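Gorndale GR-789 坐姿划船训练器

产品类别:商用力量器械 / 背部与上肢
型号:GR-789
系列:Gorndale 独立片式系列
页面更新:2022年3月14日

产品概述

GR-789 为配重片选择式坐姿划船训练器,训练部位以背阔肌、菱形肌、斜方肌中下部为主,三角肌后束与肱二头肌参与辅助发力。整机采用胸垫支撑结构,使用者前胸贴靠胸垫完成水平拉动作,腰椎在训练过程中不承受额外的前后方向负荷。左右运动臂相互独立,可双臂同步、单臂或交替训练。

运动臂转轴位于座椅前上方,动作轨迹略向内收,与肩胛骨后缩时肘关节的自然路径一致。手柄设横握与竖握两组握位,切换握位时无须离开座椅,也无须调整机构。横握时肘部外展角度较大,上背部参与较多;竖握时肘部贴近躯干,背阔肌参与较多。

主要技术参数

外形尺寸(长×宽×高):1420 × 1290 × 1836 mm
整机净重(含配重):268 kg
标准配重:100 kg
加强配重(选配):125 kg
配重片规格:5 kg/片,标准配置20片
配重微调:2.5 kg,拨杆式
主框架管材:50 × 100 mm 矩形钢管,壁厚 3 mm
运动臂管材:60 mm 圆管,壁厚 3 mm
导杆直径:25 mm,表面镀硬铬
钢丝绳:直径 6 mm,7×19 结构,外覆尼龙护层
滑轮:直径 114 mm,玻纤增强尼龙,内置双面密封轴承
座椅调节:气弹簧助力,8档
胸垫调节:前后6档,弹簧插销
适用身高:150–200 cm
使用者最大体重:150 kg
使用等级:商用

框架与焊接

主框架由底梁、立柱、配重箱架和座椅支架四个部件组成,部件之间用 M12 高强度螺栓连接,螺栓孔位由激光切割一次成形。焊缝为连续满焊,承力位置不使用点焊。底梁两端设可调橡胶脚垫,调节量 15 mm,用于补偿地面不平。底梁预留四个直径 12 mm 的地脚孔,需要固定安装时使用。

管材切割后经抛丸除锈、磷化处理,再进行两道静电粉末喷涂。底层为环氧防锈层,面层为聚酯粉末,固化后涂层总厚度不低于 120 μm。标准颜色为哑光黑与银灰两种。其他颜色按订单生产,最小起订量见后文订购说明。

运动臂与转轴

两条运动臂各由一对带座外球面轴承支承。转轴材质为 45 号钢,调质后磨削,轴径 30 mm。限位块安装于运动臂起始位置,硬度为邵氏 A 85,磨损后可单独更换,不需拆卸运动臂。

手柄套为热塑性弹性体,外径 34 mm,两端以铝合金端环锁紧。铝环内侧有止转键,长期使用后手柄套不会绕管旋转。

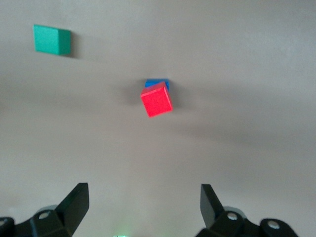
每条运动臂的钢丝绳经独立的导向滑轮引至配重箱顶部,在浮动滑轮组汇合后连接配重杆。单臂训练时浮动滑轮组自动补偿行程差,此时配重片提升高度为双臂训练的一半,手柄端阻力不变。滑轮组两侧设防脱绳挡销,挡销与滑轮外缘间隙为 1.5 mm,更换钢丝绳后应复核该间隙。

座椅、胸垫与脚踏

座垫与胸垫基板为 18 mm 多层板,填充物为一次发泡高密度聚氨酯,密度 70 kg/m³。表层为 1.2 mm 聚氨酯合成革,双线缝合,缝线位于垫体侦面以外的背部边缘。合成革可使用中性清洁剂擦拭,不耐受含氯消毒液。

座椅高度由气弹簧助力调节,操作手柄位于座椅右侧,坐姿下可单手完成。气弹簧标称力 350 N。胸垫前后位置由弹簧插销锁定,插销头为黄色,全机所有调节点使用同一颜色。

脚踏板为 4 mm 花纹钢板,倾角 35°,表面覆可更换防滑橡胶。脚踏位置固定,不提供调节。

配重系统

配重片为整体钢板加工件,厚度公差 ±0.3 mm,片间加装尼龙衬套,降低下落时的接触噪声。选重销为磁吸式,以弹性绳与配重箱连接。配重箱前后均装有 5 mm 透明聚碳酸酯护罩,前护罩下沿距地面 60 mm,上沿高于全程提升时的顶片位置。

微调拨杆位于配重箱左侧,拨入后增加 2.5 kg。拨杆应在配重静止时操作。

阻力误差:在任一档位下,手柄端实测阻力与标称值偏差不超过 5%。

安全说明

1. 首次使用者应在有资质的教练指导下操作。
2. 使用前确认选重销完全插入,座椅与胸垫插销已复位。
3. 训练过程中手指、衣物、毛巾不得进入配重箱护罩内侧。
4. 发现钢丝绳护层破损、断丝或接头松动时,立即停用并悬挂停用标识。
5. 禁止在配重片上叠加哑铃、杠铃片或其他重物。
6. 14周岁以下人员不得使用本器械。

安装要求

安装地面应为混凝土或承载能力相当的硬质地面,平整度偏差每米不超过 3 mm。器械下方可铺设橡胶地垫,地垫厚度不宜超过 15 mm,过厚会使脚垫下陷并影响导杆垂直度。

前后及侧向通道净宽不小于 800 mm。多台器械并排布置时,相邻两台的运动臂外缘间距不得小于 600 mm。安装空间净高不低于 2300 mm。

安装顺序:

底梁就位并调平;安装立柱与配重箱架,螺栓先预紧;装入导杆、减震垫与配重片;安装座椅支架及运动臂;穿引钢丝绳;校正导杆垂直度后,按规定扭矩紧固全部螺栓;最后安装护罩与垫体。M12 螺栓紧固扭矩为 80 N·m,M10 螺栓为 45 N·m。

两名安装人员使用常规工具,安装时间为2.5小时。安装完成后空载往复50次,再以半数配重往复20次,检查有无异响、偏磨与钢丝绳松弛。

维护周期

每日:擦拭垫体、手柄与护罩,检查选重销。
每周:检查钢丝绳全长及两端接头,清洁导杆,涂抹硅基润滑剂。导杆不得使用含石墨或二硫化钼的油脂。
每月:检查螺栓紧固状态、滑轮运转情况和插销弹簧。
每半年:检查转轴轴承间隙,测量限位块厚度,小于 12 mm 时更换。
每年:更换钢丝绳。日均使用频次较低的场所可延长至18个月,前提是每周检查记录完整。

易损件与备件编号

钢丝绳组件(左/右):GR-789-C1 / GR-789-C2
浮动滑轮总成:GR-789-P3
滑轮(单件):GP-114
手柄套:GH-34
限位块:GB-85
选重销:GS-10
座垫:GR-789-U1
胸垫:GR-789-U2
气弹簧:GA-350
脚踏防滑橡胶:GR-789-F2

GP-114 滑轮与 GH-34 手柄套在本系列各型号间通用。订购备件时请提供机身铭牌上的序列号,铭牌位于配重箱架背面下部。

选配件

Moser 次数计数模块:安装于配重箱顶部,以光电方式检测配重提升,显示次数、组数与间歇时间。供电为两节 AA 电池。模块支持后装,立柱上已预留安装孔。

Kemel 护罩组件:替代标准透明护罩,为穿孔钢板材质,颜色与框架一致。加装后整机净重增加 6 kg。不可与 Moser 模块同时安装在顶部位置,两者并用时需另订侧装支架。

加强配重包:5片,每片 5 kg,包含加长选重杆。应在订货时一并注明,后期加装需更换选重杆与减震垫。

同系列相关型号

GR-781 坐姿推胸训练器
GR-784 坐姿肩部推举训练器
GR-786 高位下拉训练器
GR-792 坐姿腿屈伸训练器

以上型号与 GR-789 采用相同的配重箱架和护罩。GR-786 因滑轮位置较高,整机高度为 2250 mm,规划场地时需单独核对净高。

版本变更

自2月起出厂的 GR-789 采用以下变更:

座椅调节由插销式改为气弹簧助力式;前护罩厚度由 4 mm 改为 5 mm;限位块由螺纹连接改为卡槽连接,新旧限位块不可互换。旧版本备件继续供应,编号后缀为 -A,例如 GB-85-A。座椅调节机构不提供升级套件。

包装与运输

整机分三件包装。框架件与运动臂为一箱,垫体、护罩及紧固件为一箱,配重片单独装入钢带捆扎的木托盘。配重托盘不可与其他货物堆叠。收货时应当场核对件数并检查外包装,运输损坏须在签收后三个工作日内书面提出,并附外包装及损坏部位照片。

标准颜色由 Gastcombe 仓库发货,备货周期为7个工作日。定制颜色或定制垫体颜色的生产周期为35个工作日,最小起订量为4台,可与同系列其他型号合并计算。

质保

主框架:10年,涵盖焊缝开裂与结构变形,不含表面涂层。
转轴、轴承、导杆与配重片:3年。
滑轮与气弹簧:2年。
钢丝绳、手柄套、垫体表层、防滑橡胶:6个月。
Moser 计数模块:1年,电池除外。

质保自发货之日起计算。户外安装、安装于泳池或高湿环境、使用非原厂钢丝绳,以及未按维护周期保养造成的损坏,不在质保范围内。

订购信息

订购代码由型号、框架颜色、垫体颜色与配重规格组成。

GR-789-BK-BK-100:哑光黑框架,黑色垫体,100 kg 配重
GR-789-SL-BK-100:银灰框架,黑色垫体,100 kg 配重
GR-789-BK-BK-125:哑光黑框架,黑色垫体,125 kg 配重
GR-789-SL-BK-125:银灰框架,黑色垫体,125 kg 配重

报价不含地脚螺栓、橡胶地垫与现场安装。需要安装服务时,请在询价单中注明楼层、电梯轿厢尺寸及最窄通道宽度。框架件最大单件长度为 1790 mm,无法拆分。

资料下载

GR-789 安装手册(PDF)
GR-789 维护记录表(PDF)
GR-789 爆炸图与备件清单(PDF)
GR-789 平面布置图块(DWG)

产品规格以随机铭牌及出厂文件为准,Gorndale 保留更改规格的权利。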